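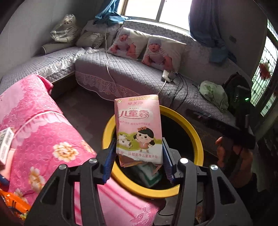
Do empty face-cream boxes go in with paper or in the general bin?
Paper, provided the box is bare card and the tube, sachet or leaflet has come out of it first.

Notebook, February, 15:43

Second round of the Grinholm packaging sort. Children's cream carton, pink, cow and girl on the front, one torn end. Logged under card. Crumpled packets go under film, whatever color they are. Bin 4 relabeled, again. Primlow sheet still has "misc" as a category, and it is winning.

To do: flatten cartons before weighing.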